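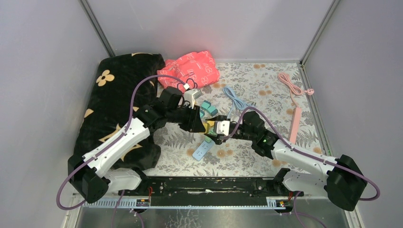
Zsófia Vida wants to know why the cables are still in the same lot as the soft stuff, and whether Wodadside is going to get them separated before the next drop-off. Fair question. Yes, that's the plan, see below.

Progress to 5/20/23, Nyitrai household sorting project

Intake: 3,600 items logged since start. 219 still unsorted, mostly cables, plug adapters, power strips, small toys. Everyone's junk drawer basically.

Cables and power: slowest category by far. The light blue and pink ones are coiled but not tied, so they go in a bag neat and come out a knot. Ordering 400 velcro ties, quote attached. Power strips get checked for cracks and then go to Madovville for testing, we dont test here. 107 sent so far, no results back yet.

Fabric: cushions and printed bags go in the textile bin. Drawstring cords stay on the bag. The black flowered cushion takes up half a tray on its own so big cushions will get there own shelf from now on.

Small pieces: teal blocks and anything that size into lidded tubs. We lost a few under the shelving in May. Tubs are bought, labels not printed.

Spend: under on bins, over on transport. Wovomley put up the van rate, new figures in the spreadsheet, tab 2.

Need from you: ok on the ties, and a yes or no on the second shelf unit. Can't move the cushions till that's in.

3 comments
Share 12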